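Comparing Two Pad Settings on Hand-Held Grippers: Notes from the Fruit Trials

Posted February 10, 2021

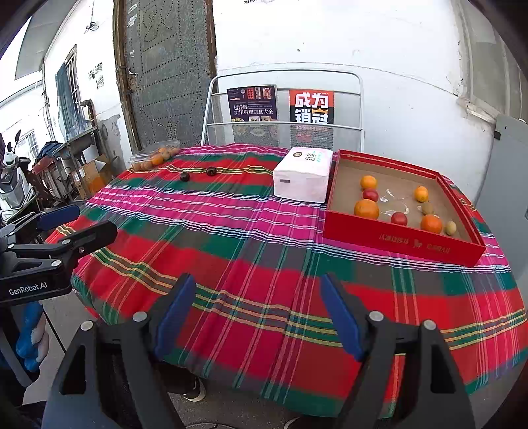
Purpose of the comparison

Readers of this journal will recall that my earlier entries dealt with wrist cameras and their mounting. The present entry concerns the grippers themselves, and more particularly the question of how firmly the blue rubber pads should be set against soft produce. The matter was raised by Jolanta Urbańczyk, whose group at Dralley intends to collect hand-held demonstrations of packing work and wished to have a written opinion before committing to one arrangement.

Two settings were compared. In the first, which I shall call the close setting, the linkage stop permits the pads to meet fully. In the second, the open setting, the stop leaves a small clearance when the trigger is fully drawn. The grippers were otherwise alike: two black fingers, a blue pad on the inner face of each, and a handle held by the operator. All work was done outdoors on a round table with a plaid cloth, and the operator wore gloves.

Choice of objects

Fruit was selected in preference to the foam blocks used in March of the preceding year. Foam forgives a great deal. An orange rolls, an apple presents a smooth shoulder that the pads must find, and a kiwi is small enough that a careless approach pushes it into the wall of the tray before the fingers have closed. Kumquats and other small fruit were kept to hand for the later part of the session, although the results for these were too uneven to report with any confidence.

The tray was the red base or lid of a gift box. Its sides are tall in relation to the fruit, and this proved to be the most useful feature of the whole arrangement, as it obliged the operator to descend from above. Several pieces of clear plastic film were left among the fruit. Mandla Dlamini had asked that some packing material be retained, on the grounds that a real packing bench is never tidy, and I am satisfied that his advice was sound.

Procedure

Each setting was given 40 attempts, making 80 in total. An attempt consisted of lifting one piece of fruit out of the tray, holding it clear of the side and setting it down on the cloth. An attempt was recorded as a failure if the fruit slipped, if it was dropped, or if film came up with it. Lieven Kramer and I exchanged the operator's position at the halfway point of each set. We kept the same order of fruit throughout.

The footage was reviewed the following morning on an ordinary laptop. No correction was made for lens distortion, and the curve of the tablecloth stripes toward the edges of the picture should be disregarded by anyone hoping to take measurements from it.

Findings

The close setting was the stronger performer on kiwis. The open setting left the smaller fruit resting between the pads with too little pressure, and two were lost over the side of the tray.

On oranges there was no difference worth recording. Both settings held the fruit securely once the pads were placed at or below its widest point. Apples were handled adequately by both, though the close setting encouraged the operator to squeeze harder than necessary – a habit that would be undesirable in any data intended for training a policy.

The film was the principal difficulty. Under the close setting the pads gathered it readily, and a piece once caught was awkward to release. Under the open setting it tended to fall away as the fingers parted. I had expected the reverse.

Remarks on handling

Both operators reported fatigue in the thumb after the first 30 attempts. The handle is well shaped, but the spring is stiff for prolonged use, and I would recommend a rest at that interval. Working with a gripper in each hand is possible and was tried briefly. The second tool is best used to steady the side of the tray. When both were used inside it, the fingers fouled one another more often than I should like.

Recommendation

For mixed produce of this kind I have advised Dralley to adopt the close setting, with film removed from the tray beforehand where the task permits. Should the film be part of the task, the open setting is preferable and the smallest fruit ought to be left out.

A further session is planned for March, with thinner pads supplied by Ryszard Kołodziej. Colleagues who have worked with similar tools on soft goods are invited to write to me in the meantime, particularly if they have found a satisfactory way of cleaning fruit residue from rubber without altering its grip.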